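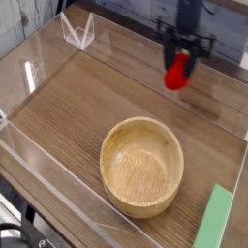

Furtado Bench Notes
@furtadobench · thread

1/ Spent the afternoon teaching a robot to put a red squishy thing in a wooden bowl. I have two degrees. My parents ask what I do and I say "research."

2/ The method is called teleoperation. I move a controller, the gripper copies me, everything gets logged, and a model later tries to work out what I meant. Some days I'd like a copy of its findings.

3/ Count as of this evening: 543 demos of this one task. The red thing may be a strawberry or a pepper. The lab is split and the task label says "red item," our version of a peace treaty.

4/ The hard bit is letting go. By hand you open your fingers and get on with your life. By remote you hover, doubt yourself, drift left, drift back, then drop. The model learns the doubt too. Last month's policy paused over the bowl like it was reading a menu.

5/ So now there's a rule: if I dither for more than 2 seconds above the bowl, the demo gets tossed. I've tossed a lot of demos. Dithering is my natural state.

6/ We also tried Nivis, where you grab the arm itself and drag it through the motion. Lovely smooth paths. Also your own forearm all over the wrist camera's view, and a policy that seemed a little lost without it.

7/ The green block stays out on the table the whole time and has no part in the task. I have still picked it up twice by accident. Both went in the folder marked "operator."

8/ Someone asked why I don't generate all this in Simuvel. I did! It scored 100 percent in there. Simulated squish is very well behaved.

9/ Tomorrow the bowl moves a hand's width to the right and we start over. Send snacks, ideally ones I can pick up myself.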